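In Praise of the Shared Laundry Room

When I moved to Mirkden, the woman at the rental office told me with pride that the new apartments would have a washer in each kitchen. She was surprised when I asked for one of the old apartments. In the old ones you carry your clothes down to the basement, you pay with a card, and you wait. I have done this for six years now, and I want to defend it, because next year the basement machines will be taken out and the room will become storage for bicycles.

I know the arguments against me. It is late, it is raining, you have a small child, and the only free machine is the one that smells of someone's dog blanket. All this is true. I have also gone down with a full bag and come back up with the same full bag. Convenience is a real thing and I do not laugh at people who want it.

But I grew up in a country where washing was done in company. My grandmother washed sheets in the yard with two neighbors, and from them I learned who was sick, who was getting married, and how to speak about a person who is not present. When I came here, my English was good enough for work and not good enough for jokes. The basement was the place where it became better. People who wait for a spin cycle have nothing to do, and they are patient with your grammar.

In an office everyone speaks to you for a purpose. On the street they do not speak at all. In the laundry room there is a third kind of talk, where a man explains to you for ten minutes why he never buys white towels. I did not need this information, but I was happy to receive it, and the next time I saw him at the bus stop we had a subject. 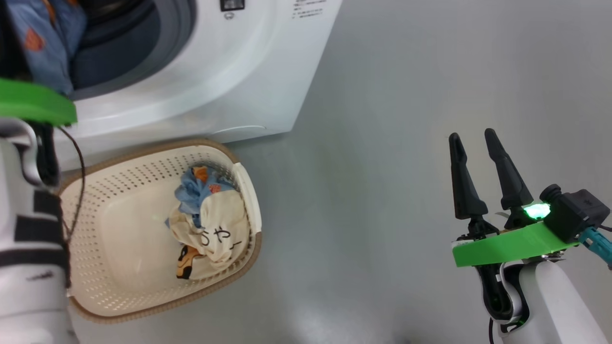

A front-loader and a blue garment with an orange print.

Our building has 304 apartments. I could not name the people on my own floor without the basement, and I do not think I am a cold person. The elevator is too short for a conversation, and the lobby is made for passing through. The architects of these places like to draw a "community lounge" with a large sofa and a coffee machine. We have one also. Nobody sits there, for the simple reason that to sit there you must admit you are looking for company. With a bag of dirty clothes you have your excuse already in your hands.

There is also the question of money, which is always said to be on the side of change. The owners say that a private washer adds value. It adds to the rent, this is sure. A neighbor on a pension told me that the increase would be more than she pays for the basement in a whole year, and she washes often. She will also lose the cabinet beside her sink, where the machine must go. For some 700 dollars' worth of machine she gives up her pots and her Tuesday talk, though she did not put it like this. She said only that it was a stupid place for a washer.

I visited a friend in Drulow, where the change was made already. Her apartment is very pleasant. The washer sings a small song when it is finished. I asked her who lives across the hall and she said a couple, maybe, or two brothers.

I do not ask that every building keep a basement full of old machines forever. I ask that when we remove a room where people meet, we write this down as a cost, in the same column as the pipes and the electrician. At present it is written nowhere. The letter from the owners had three pages, and on all of them the word "residents" meant people who are at home with the door closed.

Until the work begins, I go down in the evening, after eight. There is usually a machine free, and somebody has left a magazine.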